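16th March

Long one today, so tea first and then I'll try to get it all down before I forget which build did what.

Picked up the spoken directions work where I left it. Brustano build on the older phone, Tradach voice add-on switched on, and the test route is the usual one out past the Mathur roundabout and back along the river road. I had hoped to be finished with the "add a stop" command by lunch and of course I wasn't, but it was a good sort of morning all the same and I think I understand the thing far better than I did.

What I was chasing: you ask for a petrol station while a route is running, it finds one, reads out the name very nicely, you say yes, and then the map carries on as if you'd never spoken. Babita Maurya saw this before I did and wrote it up beautifully (thank you, Babita, the note about the screen being locked saved me hours). With the screen unlocked I can't make it happen at all. With it locked, every time. The "yes" is heard, it's there in the log, but it gets handed to the music controls, and they've no idea what to do with it and quietly drop it. So the listening side is fine and we can all stop fiddling with the microphone settings.

Tried two fixes. The first was to hold the map as the owner of the conversation until the question has been answered. Works, but then "pause the music" does nothing in the meantime, and I can see people getting very cross about that. The second was to let the music controls pass back anything they don't recognise. Much kinder, and only three lines changed. There's a small gap before the new route is spoken, long enough that I said "yes" again out of sheer nerves, and it took the second one as a fresh request and offered me a car park. Needs a little chime or something so the driver knows they've been heard. I do like the chime that Wudetti uses, soft and low, but we ought to make our own.

Ran the saved phrases through the second fix afterwards, all 2,595 of them, which gave me time to eat a sandwich and tidy the cable drawer. Nearly everything came through as before. The failures I looked at were mostly street names with "stop" or "play" in them, and those were failing last June as well, so I'm leaving them alone for now – though somebody should have a proper go at them one day, it's a lovely little puzzle.

Still to do:
Chime, or at least a placeholder beep
Try the locked screen case on the newer phone
Ask Babita whether she had the radio on or her own music, as the log looks different for each
Put the car park business in the tracker before I talk myself out of it

Battery on the older phone went down quicker than I'd like with listening left on. Didn't measure it properly so I shan't put a number here. Will do it from a full charge next time, with the route running and the screen off. 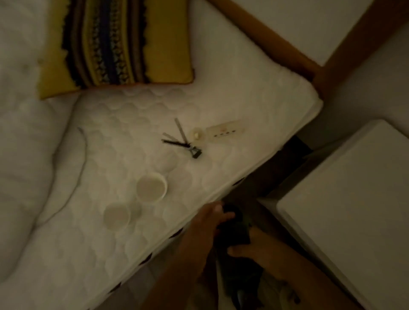
Yellow patterned cushion on the white quilted mattress, low light.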